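Speaker notes: A day at the Retport open house
Talk for the summer meeting, long version with my reminders left in

OPENING (take it slow, let people find a chair)

Good evening, everybody, and thank you for coming in on such a warm night. Some of you have heard pieces of this already over coffee, so forgive me if I repeat myself, I do love telling it. Back in June I drove 380 miles to spend a day at the Retport open house. I went because I spent a good part of my working life in hotel housekeeping, and their invitation said the theme was "robots around the bedroom," and well, how do you say no to that?

[Pause for the laugh. If there isn't one, keep going.]

I should say right away that I'm no engineer. I took notes on the back of the program and I asked a lot of questions that probably sounded silly, and the Retport people were very kind about every one of them. If you want the technical side, I'm happy to pass along their contact sheet at the end.

GETTING THERE AND GETTING IN

There were 70 of us, split into small groups so we wouldn't all be standing on each other's feet. We got a badge and a sticky bun (a very good one, with orange peel in it), and a short safety talk. Stay behind the tape, don't reach for anything that's moving, and if somebody says "stop," stop. Then we were taken down a long hallway to what they call the practice room. 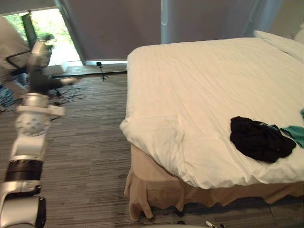
I had been expecting a factory. In my head there was going to be a concrete floor and a yellow cage and a great deal of noise, and I'd brought earplugs, which stayed in my purse all day. What got me, I suppose, was how ordinary it all felt. I have walked into rooms with a big white duvet and a tan bed skirt more times than I could ever tell you, and my first thought, I'm sorry to say, was that somebody should straighten that skirt! Then you notice the white arm reaching over toward the window, and the black cables on the carpet, and you remember where you are.

They also had a person right down there by the window while the arm was up, and I made a note of that, since I'd always imagined these machines were kept well away from people. Our guide said there is a lot of bending and kneeling in a day like theirs. I told her she should try housekeeping.

[Ask the room: who here has ever worked in a hotel? Wait for hands.]

THE HAND

Now we come to the part that I bored my whole family with when I got home. Before the visit, if you had asked me what was hard about a robot doing a chore, I would have said lifting. Guests leave heavy things behind, mattresses are heavy, wet towels are terribly heavy. But the guide spent most of our time talking about fingers. How do you come down into a container without knocking against the side? How do you manage when there's a divider in the middle and you want what's on the far side of it? We do that sort of thing while talking on the phone.

[Slow down for this one, it's a close view and people at the back will need a moment.]
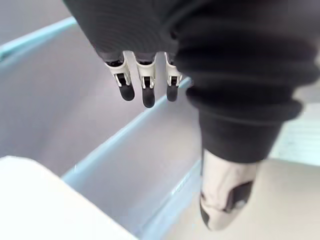

A man in our group asked whether three fingers in a row would ever be enough to fold a fitted sheet, and said he had two perfectly good hands and had never managed it himself. The guide laughed and told him that fitted sheets were a long way down the list. He wanted to know what was at the top of the list, then, and she said picking up one soft thing and putting it where you meant to put it. He thought that over and said it sounded like raising teenagers.

I liked that answer of hers very much. One soft thing, put where you meant it. She told us one exercise at Retport had been tried 300 times before they were pleased enough to show it to visitors, and that 96 of those tries were in a single week. I asked if people got discouraged. She said they got hungry, mostly, and that the vending machine was the hardest-working machine in the building.

[Optional, skip if running late: the story of the vending machine and my dollar bill.]

CLOTHES ON THE BED
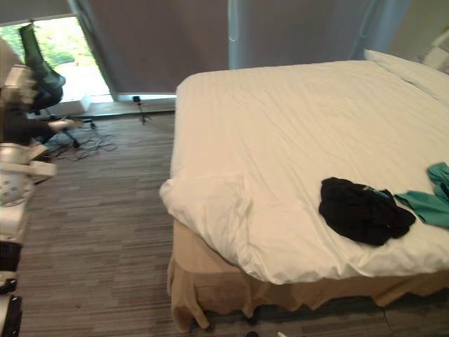 Cloth is a miserable thing to teach anybody about. I trained new housekeepers for years, and the ones who struggled never struggled with the vacuum, they struggled with fabric. A box stays a box. A shirt is a different shape every single time you drop it. If you look at the black garment on the bed, all bunched up in a heap, I would challenge most of us to say at a glance which end is the collar. The teal one next to it is spread out a bit more, so you and I would probably go for that one first. The guide said choosing where to take hold is a large part of the job, and I believe her.

I did ask about all the window shades, too, because I'm nosy about curtains. She explained that daylight matters to the cameras, and that they try things both brighter and dimmer so the robot isn't fussy about it later. I can't say I followed the whole explanation, but I wrote it down, and if anyone here knows more, please find me afterward.

[Drink some water.]

FLOORS

Last item before I let you stretch your legs. There was a good deal of talk over lunch about floors, and I mean a good deal. Carpet to wood and back to carpet again is nothing to you or me, but anybody who has pushed a loaded cart across that little change knows the bump I'm talking about. Someone at my table had a whole theory about wheels. I was more taken with how quiet the hand looks when it's only hanging there over the carpet, holding nothing. I found it rather restful. I looked at it for quite a while, and my group had to come back and collect me.

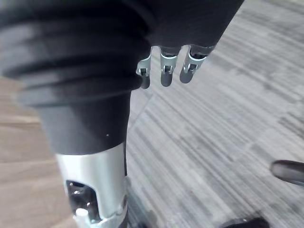 WHAT I CAME HOME WITH

A tote bag, a pen, and a change of heart, or part of one. I went up there a little worried for the people I used to work with, and I'm still a little worried, I'd be fibbing if I told you otherwise. I put that to the guide straight out. She said she couldn't promise me how hotels would use any of it, and I thought better of her for saying so. What I'd like is for people with sore backs to be asked which chores they would gladly hand over. I know what I would have picked: anything under the bed.

Retport is planning another open house, and if enough of us are interested I'll ask about a group booking. It's a long drive, but the scenery is pretty after the first couple of hours, and we could share cars. Sign-up sheet is by the coffee urn.

[Questions. Remember to repeat each question so the back row can hear. Thank the hall for the projector.]

Related talks
Notes from the Laro laundry tour
Forty winters of hotel keys: a show and tell
Growing tomatoes on a fire escape
How to give your first talk to the group

Last updated 27/07/2022

Contact the program desk | Copyright Laro Evening Talks | Back to top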